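Juneck 392 All-Weather Floor Liner Set, Front + Rear
Sold by Vitbridge Auto Accessories

Description
4 PIECE SET, *CUSTOM FIT, *RAISED OUTER LIP, Black. Fits most midsize sedans 2012 and up, see fit notes before ordering. Driver, passenger, 2 rear. Rear hump piece NOT included, order separate. Trunk liner also separate.

Item no. 2489
Color: Black only. Tan is discontinued, pls stop asking, we have none left
Condition: New, in box
Ships: Monday thru Friday, cutoff 12 noon
Warranty: 3 years against cracking and curling edges

Features
Deep channels, hold water and slush off your carpet. Lip on the door side is lower so you dont catch your heel getting out. Uses factory floor hooks on driver side. Passenger side has no hooks, grips the carpet by itself. Trim lines molded on the back for cars with the bigger dead pedal.

Hose off, air dry. No tire shine on these, ever. Makes them slick under the pedals.

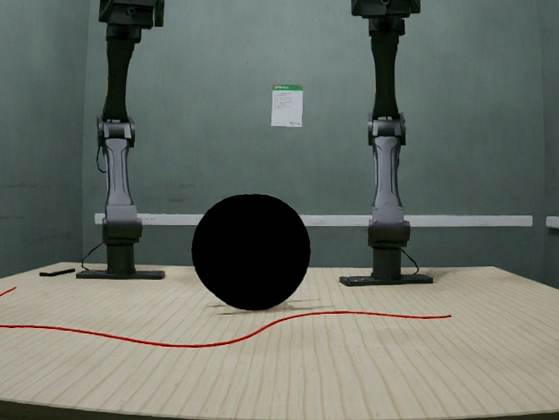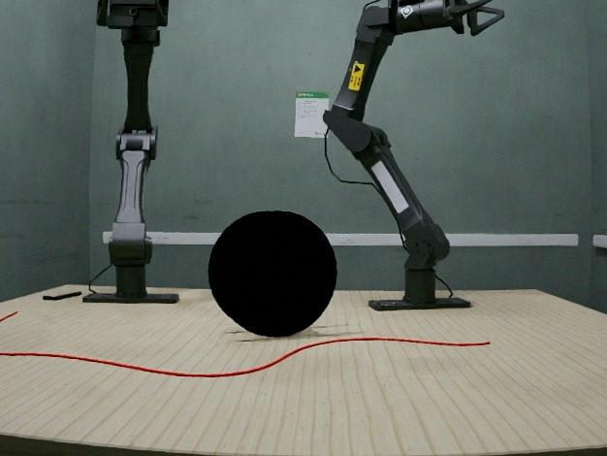
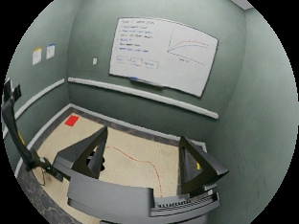
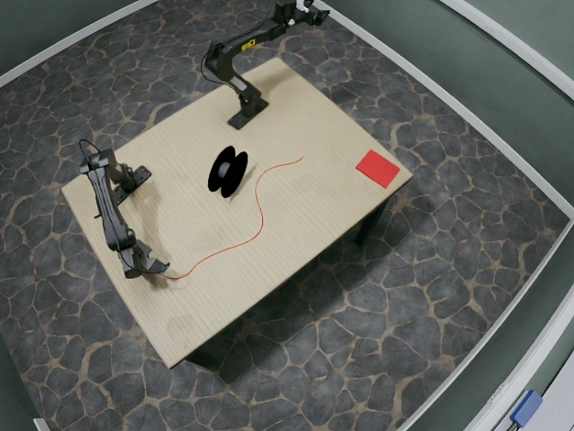 Fit Notes
Measure first. Driver footwell, door sill to console, at the widest spot. Compare to the size chart in the Juneck booklet or call us and we'll look it up.
AWD cars: taller center tunnel, rear pieces need trimming. Use the second line, not the first.
Power seats w/ rear air vents under the seat: check clearance. Slide seat all the way back and forward once after install.
Remove old mats before these go in. Do not stack. Mat on top of mat can slide up under the gas pedal.

Also Available
Suvetti trunk liner, cut to size, black or gray
Suvetti seat back protectors, pair
Akanda door sill guards, stick on, set of 4
Akanda rear hump piece for the 392 set, back in stock in April

Shipping and Returns
Set ships rolled in one box. Lay flat in a warm room overnight before you put them in, they come out of the box stiff. Creases from shipping relax in up to 12 days, sooner in warm weather.
Returns within 30 days if not trimmed. Once you cut it its yours. Keep the box.
Missing a hook or clip? Email with your order number, we mail them free.

Questions on fit, ask for Kam-wah Chuang at the parts counter. Have your year, model and trim ready. Local pickup OK, call ahead so we can pull it from the back.

Listing updated Friday, September 28, 2018. Price and stock subject to change with out notice.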